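**Wanted: people with two working hands and a spare evening**

The Tolley robotics club needs participants for its spring project, which goes by the name of Skeltlow. It was meant to be a working title. Then it got printed on the folder.

The project is simple enough to describe. A person holds a gripper in each hand and does small household jobs at a table: pick up a cup, move it, put it down, try to look as if this is a normal way to handle a cup. The recordings go to our student team, who use them to teach a robot arm to do the same thing. The arm is called Macedo and has so far learned to approach a cup with great confidence and stop just short of it.

We have plenty of recordings of club members. The trouble is that club members all move in the same way, having all been told off by the same people for moving in any other. We want left-handers, the heavy-handed, the overcautious, and anyone who has been banned from loading a dishwasher at home.

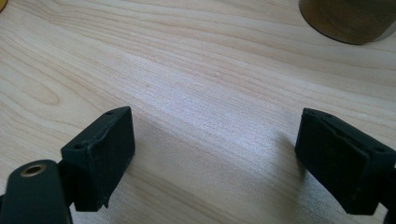
Sessions run from January to the end of March, in the evening, starting at 6.30 pm. Each one lasts 90 minutes including a tea break, and the tea break is the only part that has never overrun. You can come once or you can come every time. We have 12 places per month and would like to fill them with people who turn up.

**What you would be doing**

- A short practice, to get used to having pinchers for fingers
- Several rounds of picking up and putting down, mostly cups
- Putting things in a basket, and later taking them out again, for reasons that make sense to the software
- Filling in a form about which bits were awkward (please be rude, the students can take it)

You'll be on your feet for most of it. Stools can be had on request, although one of them wobbles and we've stopped pretending we are going to fix it.
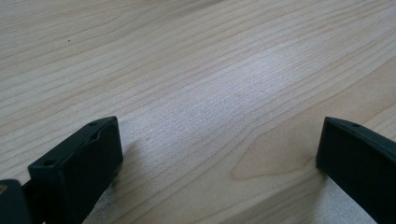 **Do I need to know anything about robots?**

None of it is needed. If you can pick up a mug without a manual you are qualified, and the practice at the start covers the rest.

**Who can apply**

Anyone aged 14 or over. Under-18s need a signed form from a parent or guardian, and we do check the handwriting. If you have trouble with grip strength or get sore wrists, tell us when you write - we can shorten the rounds, and your recordings are every bit as useful to us as anyone else's.

**What you get**

Tea, biscuits of a middling sort and a £4 voucher for the café downstairs, which will very nearly buy you a sandwich. Students who complete four sessions can put the hours towards their Prodia certificate. Everyone who takes part gets a line in the credits at the summer open evening, spelled however you spelled it on the form.

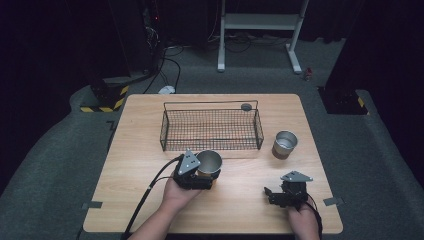
We keep the recordings for the project and for teaching inside the club. They show hands, forearms and whatever is on the table, so leave off any watch or bracelet you would not want a roomful of students to study closely. Short sleeves or rolled-up ones are best. Long cuffs get caught, and the student on duty will sigh at you.

You can ask us to delete your recordings at any point before the open evening. Quote the number on your form and leave it at that. After that date they will have been mixed in with everybody else's and we would struggle to pick them out again.

**How to apply**

Write to the club desk, Room 342, Tolley, or drop a note in the box by the door. Give us your name, which hand you write with, the months you can manage and a way of getting hold of you. A sentence on why you'd like to take part is welcome but will not be marked. We reply to everybody, usually within the week and always by the one after.

Late arrivals should knock loudly. The door locks itself at 6.45 pm, and it is the most reliable bit of automation we own.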